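Simulated arm drops or misses the block in the tray after we changed the gripper (class project)

Posted in: School and Club Projects > Simulation
Monday, February 3, 2025

plorkano_bench

I'm in a second-year automation class and our project is a pick task done completely in simulation. The arm is mounted on a metal block at one end of a green table, and it has to pick a small wooden block out of a shallow white tray. The final version has to run 200 trials in a row without anyone touching it, with the block starting at a different spot in the tray each time. We're graded on the success rate and on a written report that explains the failures.

Until last week we used the simple parallel gripper that comes with the class files and we were doing fine. Then our group switched to the two-finger model from the Caltetti library, because the report gets extra credit for using a gripper with a realistic shape. The bodies on that gripper are a lot bulkier and the fingers are pointed. Since the switch, most trials fail.

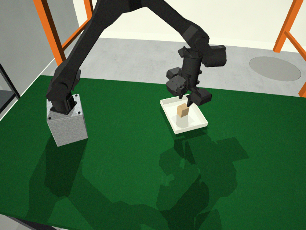 What we do in each trial is this. The script reads the block position from the simulator, adds a hover height, and sends the arm there. Then it goes straight down, closes the fingers, waits, and goes back up. The hover part works every time. The arm stops over the tray and does not shake. When it goes down, one of three things happens:

1. The fingers close and the block slips out sideways.
2. One finger lands on top of the block and the arm stalls.
3. The gripper body touches the tray wall and the whole tray slides a little on the table. After that every later trial is off, because our script assumes the tray is where it was at the start.

Number 3 is the most common when the block starts near a wall or in a corner. The tray is set at an angle to the table on purpose. The assignment says we can't straighten it.

Things we have tried:

Raising the friction on the block. It helped some with slipping but the block started sticking to the tray floor.

Closing the fingers slower. No change.

Moving the target by hand until it looked right. This fixed one starting spot and made the others worse.

We use the Raltari simulator, the version the school put on the lab machines, so we can't update it ourselves. Our script is 297 lines and I don't want to paste all of it. I can post the part that computes the target if that helps. Our group has only 2 people and the other one is writing the report, so I would like to fix this without starting over.

Is this a friction problem or a position problem? And is there a normal way to deal with the tray moving?

fan_of_gears

Turn the friction up more. Also make the block heavier so it doesn't slide. We did that in our club and it was good enough.

slowaxis

It's a position problem first. I would put the friction back to the class default and leave the block mass alone. If you change the mass you will probably have to explain it in the report, and it won't do anything for the finger landing on top of the block.

When you swapped the gripper, the distance from the wrist to the fingertips changed. The direction the fingers open in may have changed too. Your script most likely still sends the wrist to a place that was worked out for the old gripper. You need to find the tool point setting (in Raltari it is in the arm file, under the last joint) and set it again for the new one. The right spot is halfway between the two fingertips, at the height where the flat inside part of the fingers begins. Don't put it at the very tips. Pointed fingers have very little surface down there and a block will roll out of them.

To check it, do this before you run any more trials:

Put the block in the middle of the tray.
Send the arm to the hover position and pause the simulation.
Look from the side, then from the front, then from straight above. The camera angle you normally use will fool you, because a finger that is behind the block can look like it is beside it.
Turn on the axis display for the tool point and the block. From above, the two sets of axes should sit on the same spot.
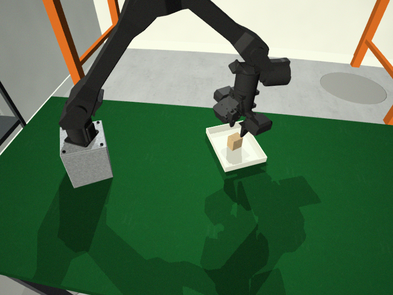 If the tool point is right from above but one finger still comes down on the block, the problem is rotation. The fingers need to close on two opposite sides of the block. Read the block's rotation around the vertical axis along with its position, and turn the wrist to match before you go down. A square block looks the same every quarter turn, so you have more than one wrist angle to choose from. Pick the one that keeps the wide parts of the gripper farthest from the nearest tray wall. That takes care of many of your corner cases.

Some starting spots will still be too close to a wall for that gripper. Check for it in the script. If the distance from the block to the wall is less than the thickness of a finger plus a small margin, try the other wrist angle. If neither one fits, log the trial as "no safe grasp" and skip it. Ask your teacher how skipped trials count before you rely on this.

For the tray, read its position at the start of every trial the same way you read the block. I would not lock it to the table unless the assignment says you can. If it moved during a trial, write down how far. That number is useful in the report since it tells you which failures were collisions.

One more thing to look at is the collision shape. Library grippers often come with a simple box around each part, and the box can be bigger than the part you see. If the tray moves before anything seems to touch it, turn on the collision display and look there.

plorkano_bench

Thanks. The tool point was still the old one. I set it again and put the friction back, and the first short test was much better, with no fingers on top of the block. I haven't done the rotation part yet.

The collision display showed a box on the right side of the gripper that goes lower than the part itself. Is it okay to edit that, or should I swap in a different shape?

slowaxis

Edit a copy of the gripper file and keep the original. Shrink the box until it just covers the part. Don't delete it, or the gripper will pass through the wall and your results won't mean much. The full mesh would also work, but it slows each trial down and you have a lot of trials to run.

Do the rotation next, then run the same 7 starting spots every time you change something. Put at least one in each corner of the tray. Save the full run until those pass.

workbench_east

I had the same class in July, in the summer session. The angle in our files was in radians and the wrist command wanted degrees. The wrist barely turned and we thought the rotation code wasn't being called at all. Check that before you spend an evening on it.

Also save your log after each trial. Ours only wrote the file at the end, and when the lab machine restarted we had to do the whole run again.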